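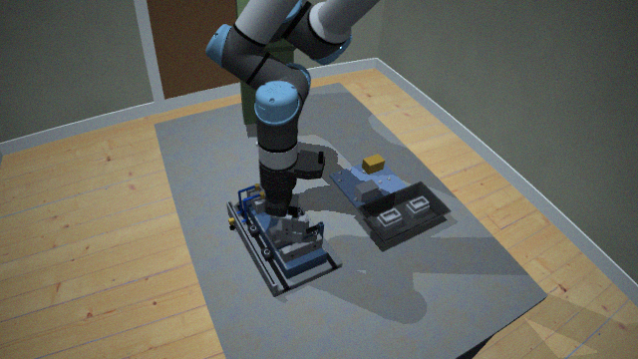

Chapter 2
What to Bring Home: Souvenirs, Scraps and the Stories That Go With Them

In this chapter you will look at
the difference between a bought souvenir and a found one
how to label things while you still remember what they are
packing small and breakable objects for the trip home
writing a short piece from a single object

Key words: ephemera, keepsake, provenance, caption, travel log

When I was a good deal younger and had a good deal less luggage, I came back from my first long trip with a biscuit tin full of bits and pieces, and I was terribly proud of it. There were bus tickets in there, and a brass button, and the paper band off a bar of soap from a guesthouse in Deltthorpe where it had rained so hard that the landlady lent me her late husband's gumboots. I put the tin on top of the wardrobe and there it stayed through two changes of address and one change of wardrobe. When I finally got it down again I could tell you the story of the soap, and the story of the button, and for the rest of it I might as well have been going through a stranger's pockets. It was a horrible feeling, and it's a large part of the reason this chapter comes so early in the book, ahead of cameras and notebooks and all the other gear that people tend to get excited about first.

In Chapter 1 we talked about paying attention while you are away. Now we come to the things that travel home with you, and what you can do so that they still mean something when they get there.

Bought and found

Most of us bring home two kinds of object. The bought souvenir was made for visitors: the enamel pin, the tea towel, the little metal badge you tack onto a walking stick, the fridge magnet shaped like a fish. The found souvenir was made for some other purpose entirely and happened to end up with you. A café receipt is one, and so is a programme from the school concert you wandered into by mistake, or the map the fellow at the ferry office drew on the back of an envelope.

Students sometimes arrive in my classes believing that found things are noble and bought things are a bit embarrassing. I'd like to put in a kind word for the tea towel. A bought souvenir tells you what a town thought was worth printing, and that is often very good material. Brundlow, where I have spent a great many happy holidays, sells a tea towel showing its clock tower, its bridge, its prize-winning sheep and a public toilet block that was opened with a brass band. I have never found a better introduction to the place, and it dries dishes beautifully too.

Found objects ask more of you, because they come without a label. A ferry ticket printed with nothing but the number 281 is a lovely thing to glue into a book, but by next winter it will be a small piece of card with 281 on it unless you write down where it took you.

Writing it down the same night

The habit I'd most like you to take from this chapter is a dull one, I'm afraid, and it takes a few minutes. Before you go to sleep, empty your pockets and your bag onto the bed. Pick out what you want to keep. On each thing, or on a slip of paper tucked in with it, write the place, the month and one sentence about what was going on. The sentence matters more than the other two. "Olvera, May. Bought oranges from a man who wouldn't sell me the ones at the front" will bring back a whole morning, the heat and the hill and the blue plastic bag with the split in it, where "Olvera, market, nice oranges" will bring back very little.

Use a soft pencil. Ballpoint smears on glossy paper and felt pen goes straight through thin paper, as I found out with a hymn sheet I was very fond of.

A case to think about: the Tănase trunk

Sorin Tănase spent most of his working life as a ship's cook and kept everything. When his niece opened his trunk she found around 4000 pieces of paper: menus, matchbook covers, laundry lists, tram tickets, sugar wrappers from what must have been every port with a coffee shop. She wrote to me in some distress, wondering whether she was obliged to keep the lot.

What saved her was that Sorin had tied up 28 of the bundles with kitchen string, and each of those had a card on the front in his careful capitals. One said SKUMEO, WAITING FOR A PROPELLER, and held nothing but bakery bags and a library card. His niece had never heard of Skumeo, and she had certainly never heard about the propeller. But there he was all the same, stuck in a small harbour with time on his hands, eating buns and reading novels, and she told me it was the first time she had pictured him ashore.

She kept the tied bundles and gave most of the rest to a school for collage. I think she chose well, although I have had students argue quite fiercely that the loose papers should have been kept too, and you may find yourself on their side. We'll come back to the trunk at the end of the chapter, when we talk about provenance.

Before you read on

Find one object at home that came from somewhere else. It needn't be from far away, and a shell from the beach down the road will do nicely. Put it on the table in front of you and write for ten minutes without stopping. Start with whatever you remember about the day you got it: the weather, who was with you, what you had for lunch, what you were cross about. If you remember nothing at all, write about that, and about why you might have held on to the thing regardless.

Keep the page somewhere safe. You will need it for the captions exercise in the next section, where we begin with the smallest and most stubborn of all travel papers, the ticket stub.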